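**One basket per desk: the Stanevton tidy-up is on**

*5 Mar 2026*

I went over to the Lastska building in Stanevton this week expecting a dull announcement about storage, and I came home wanting to empty every drawer I own. The shared offices there have started a desk reset, and the rule is about as simple as rules get: whatever lives on your table has to fit in one white plastic basket, and the basket goes on the shelf when you leave.

The building has 210 desks, spread over 2 floors, and most of them get used by more than one person. If you've ever sat down at a shared table and found somebody's old receipts and a dead pen, you'll know why people were asking for this (I was one of them, back when I rented a spot there). 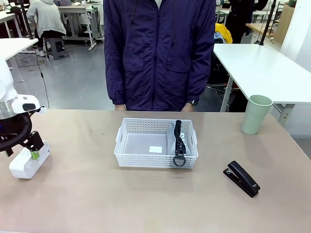
*A pouch in the basket, with the stapler, power strip and cup still out on the table.*

The baskets have little holes all over the sides and a handle slot at each end, so you can carry one without hugging it to your chest. They came from Naqvi, the housewares shop on the corner, which put in an order for 250 so there would be spares. I like that part — baskets do wander off!

What goes in is up to you. Pouches seem to be the big favorite, and I get it, all the small stuff stays together and you can stand one up against the side and leave the floor of the basket for chargers and boxes. Cups are the sore point. The building would like them back in the kitchen at night, and a few of the regulars I talked to would very much like them to stay where they are. I'm with the regulars, but I also don't wash up there.

Staplers and power strips can be packed too, though anything that belongs to the building is supposed to stay on its floor. The whole thing cost $2000, including labels, and it came out of the money set aside for new chairs. I heard some grumbling over that, mostly from people sitting on the old chairs.
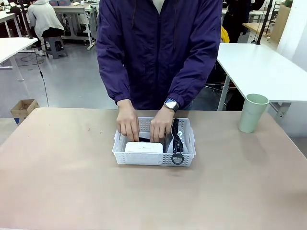

**Do I have to use the white basket, or can I bring my own box?**
The white one, please. The shelves were measured for it, and odd-sized boxes will be moved to the front desk.

The reset runs until September, when Lastska will decide whether to keep it going. The Grunness building across the river is already asking for the same baskets, and Naqvi says more can be ordered. Labels are at the front desk if yours has gone missing.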